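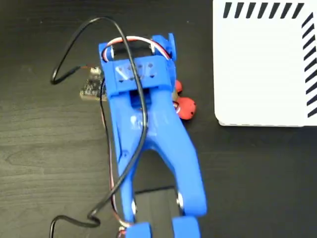
**How do you get dog hair out of a couch when the vacuum just rides over it?**

Put on a damp rubber glove and drag your hand across the cushion in one direction, always toward you. The hair rolls up into a little sausage and you pick it off. Then vacuum.

I've had dogs my whole adult life and I did it in the wrong order for most of it, vacuuming first and wondering why the couch still looked like it was wearing a sweater. The glove only needs to be damp. If it's dripping you get gray streaks on light fabric (ask me about my old loveseat). A window squeegee works on rugs the same way, and you'll be a little horrified at what comes up out of a rug you thought was clean!

## More hair

We have two shedders at the moment, Batano, who is mostly shepherd, and Bullov, who came with the name and is mostly ears. May is the bad month at our place. I brush them on the back step, and the loose stuff goes in a paper bag, tied shut, in the trash. I used to leave it out for the birds to nest with, but my neighbor Raluca Moldovan pointed out that if your dog gets flea drops you don't want that fur in a nest, so I quit.

For clothes, run them in the dryer on no heat for ten minutes *before* they go in the wash. The hair ends up in the lint trap and not pasted all over the inside of the washer. Clean the trap right after. Then wash, and when the washer is empty wipe the drum with a wet paper towel or the next load of your good black pants will be sorry.

Fleece blankets are hair magnets. I keep one on the dogs' end of the couch for exactly that purpose and shake it off the porch in the morning. Smooth cotton sheets shed hair much better, so that's what goes on our bed. Ours are 400 thread count and the hair mostly slides right off.

## Bowls

Wash the water bowl every day. I know, I know. Run your finger around the inside, and if it feels slimy, that's a film of bacteria and it doesn't rinse off, you have to scrub it. Dish soap, hot water, a brush that you don't use on your own plates. Stainless is easiest. Plastic bowls get scratched and the slime settles into the scratches, and I gave up on them years ago.

Under the bowls I use a rubber boot tray, the kind with a lip. Batano drinks like he's putting out a fire, and before the tray we had a black ring on the floorboards that I ended up sanding out on my hands and knees. Look for one at a yard sale. I paid 75 cents for mine and it's outlasted a fancy silicone mat.

## Toys

Rubber and hard plastic toys can go on the top rack of the dishwasher if the tag says so. Skip the rinse aid and go light on the detergent, and give them another rinse in the sink after. Anything hollow should be stood on end to drain, and I squeeze the rubber ones hard over the sink because the water hides in there and goes sour. 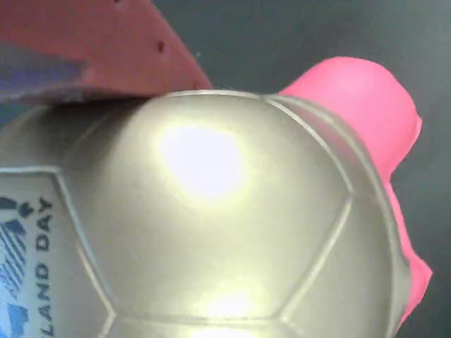
*Silver-gray with a soccer-ball pattern, close up.*

Stuffed toys go in a zippered pillowcase on a warm gentle wash with unscented soap. Check the seams first! Ekaette Igwe, who grooms both of mine, told me to pull on every seam and every eye before washing, and anything that gives gets sewn up or thrown out. I do the sewing in front of the TV with dental floss, unflavored, and a big needle. It's ugly and it holds.

Tennis balls I don't wash at all. The fuzz is hard on their teeth anyway, so once they're disgusting they're gone.

Also, put half the toys away in a closet. Swap them on Tuesday or whatever day you take the trash out. They act like you've been to the store, and you've got less to trip on at night.

## Muddy feet

I keep an old bath mat, a towel and a plastic pitcher of lukewarm water by the back door from the first thaw on. Dip the foot, swish, towel, next foot. Do the back feet too, even though the front ones look worse. If your dog hates having his feet held, start on dry days with a treat for each paw and no water at all, and work up to the pitcher over a week or so.

If mud does get on the carpet, leave it alone. It's so hard to do, but wet mud smears and dry mud crumbles. Let it dry all the way, break it up with the back of a spoon, vacuum, and then go after whatever's left with a drop of dish soap in a cup of warm water. Blot it, and rinse with plain water after, otherwise the soap stays in the carpet
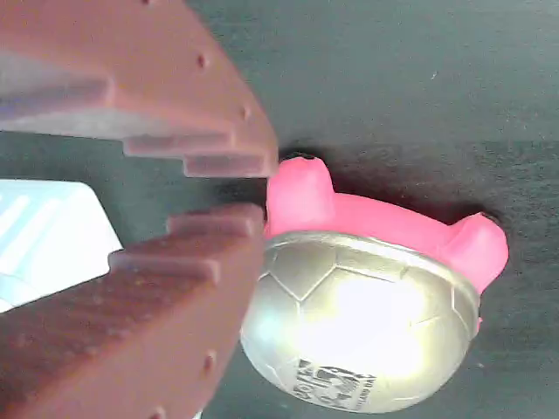 and grabs every bit of dirt that walks by for the next month. I learned that in the hallway, where I had a perfectly clean spot that turned into the dirtiest spot in the house.

## Accidents

Get the bulk of it up with a stack of paper towels and stand on them. Really stand, with shoes on. Then use an enzyme cleaner, and use a lot of it, because it has to go down as far as the pee did. Let it sit as long as the bottle says, which is longer than you'll want. Don't use ammonia. It smells enough like pee to a dog that you may be inviting him back.

Vinegar is fine for tile in a pinch but keep it off marble and other stone. It etches.

## The bed

Buy the dog bed with the removable cover, then buy a second cover. If you can't get a second cover, a twin fitted sheet wrapped around and knotted underneath does pretty well. My friend Graça Rebelo stuffs a duvet cover with old towels and calls it done, and her dog likes it better than the store one.

Baking soda on the foam part, leave it an hour, vacuum it off well. Keep the dogs out of the room while it sits, they shouldn't be eating it. And if the foam still smells after that, the foam is finished. I've tried sun, I've tried the tub, and all I got from the tub was a foam slab that took days to dry and a husband who couldn't shower.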